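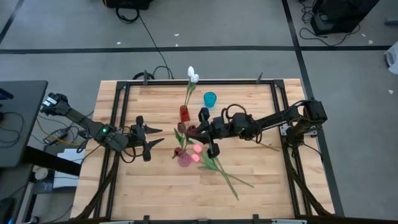 Tiempo de lectura: 15 min

4.3. Pérdida de sincronía entre brazos durante el arreglo floral

El fallo de mayor relevancia para la seguridad se registró en la tarea de arreglo floral, que exige retirar y colocar tallos artificiales en recipientes translúcidos con dos brazos que comparten la zona central de la mesa. De los 2036 episodios iniciados en la estación de Tredano, 1665 concluyeron sin intervención del operador. Los restantes se interrumpieron por causas diversas, entre ellas la caída de un recipiente, el agotamiento del tiempo asignado y la parada manual. En 15 episodios la interrupción obedeció a una misma anomalía: el controlador de un brazo siguió ejecutando órdenes calculadas a partir de una posición ya caducada del otro.

La Figura 6 muestra la disposición de trabajo. Los brazos acceden desde lados opuestos del tablero y los objetos se concentran cerca del centro. La pinza derecha se encuentra sobre las flores de color rojo oscuro, mientras que la izquierda, abierta y vacía, queda sobre la madera, a la izquierda del conjunto. Dos tulipanes de color rosa vivo están tendidos sobre la mesa y otros dos, blancos, tienen los tallos dentro del jarrón rojo. Con una distribución de este tipo, casi cualquier trayectoria de aproximación del brazo izquierdo a las flores reduce la distancia entre ambas pinzas, y el margen de separación depende por completo de que cada controlador conozca el estado actual del otro.

El supervisor Fudard intercambia las posiciones articulares por un bus común y detiene el movimiento cuando la distancia estimada entre los brazos cae por debajo del umbral configurado. El análisis de los registros, a cargo de Gunvor Berge y Hrefna Ásgeirsdóttir, reveló retrasos de hasta 800 ms en la recepción de dichas posiciones. El supervisor comprobaba la llegada de mensajes, pero no la antigüedad de su contenido. Un mensaje retenido en la cola y entregado tarde se aceptaba como válido, de modo que la distancia estimada seguía siendo superior al umbral aun cuando la distancia real ya no lo era.

En la mayoría de los casos el operador accionó la parada antes de que hubiera contacto. En los demás se produjo un roce entre pinzas a baja velocidad, con desalineación de un dedo y sin daños en la estructura. Ninguna persona se hallaba dentro de la zona delimitada durante los contactos. Se consideró, no obstante, que el suceso debía clasificarse como fallo de una función de seguridad y no como incidencia de tarea, criterio que motivó la suspensión de los ensayos bimanuales durante el mes de mayo.

La hipótesis inicial atribuía los retrasos a interferencias en el cableado. Se sustituyeron los conectores del bus y se repitió la secuencia, con idéntico resultado. La causa se localizó finalmente en el proceso de grabación, que compartía prioridad con el de comunicaciones y lo bloqueaba al vaciar la memoria intermedia en el disco. Los bloqueos coincidían con el cierre de segmentos largos, lo que explica su ausencia en las pruebas breves de aceptación.

Se adoptaron dos medidas correctoras. Toda posición articular incorpora ahora una marca temporal de origen, y el supervisor ordena la parada de ambos brazos si su antigüedad excede el límite admitido. La grabación se trasladó, además, a un equipo independiente. Myfanwy Meredith reprodujo las condiciones del fallo mediante la inyección de retrasos artificiales, y en todas las repeticiones la parada se activó antes de la zona de solapamiento. Queda pendiente verificar el comportamiento cuando los relojes de los dos controladores divergen, situación que el presente protocolo no contempla y que se abordará en la estación de Ketilsson con la misma colección de objetos.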